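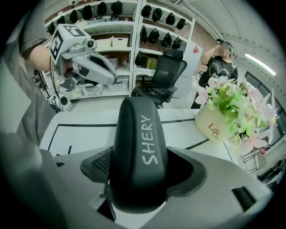
Issue 101, page 20

Salstead mill site to be sold in 2 lots

The former seed-cleaning works on the eastern side of Salstead is to be sold as two separate lots, the selling agent Trondalov confirmed in September. The site had been marketed as a single holding, but the offers received fell short of the guide price.

Lot 1 comprises the works building, the weighbridge and the hardstanding in front of it. The building has a steel portal frame, a clear internal height suited to racking, and a three-phase electricity supply. Planning consent is limited to storage and light industrial use. A Bühler grading line left by the last tenant is excluded from the sale and must be removed before completion.

Lot 2 is the paddock to the rear, together with the detached house known as Driltska. The house has four bedrooms, oil-fired heating and private drainage to a septic tank. The tank predates the present discharge rules – the buyer will be expected to replace it within 10 months of completion.
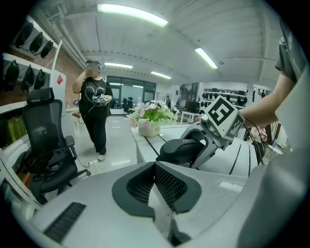 Access is the main point still open. Both lots are reached by the same lane, and the title plan shows the lane within Lot 1. Trondalov has said that a right of way for all purposes will be reserved for the owner of Lot 2, with upkeep shared equally. The draft wording does not yet cover the passing place by the lower gate, where the verge is unregistered.

Perihan Bilgin, who is handling the sale, said that bids for the whole would still be considered if received before the closing date. "The lots can be bought together, but each must be priced separately on the form," she said.

Viewings of the works are by appointment. The paddock may be inspected on foot during daylight, with the particulars to hand. Sealed bids should reach the Salstead office by noon on the closing date given in the legal pack.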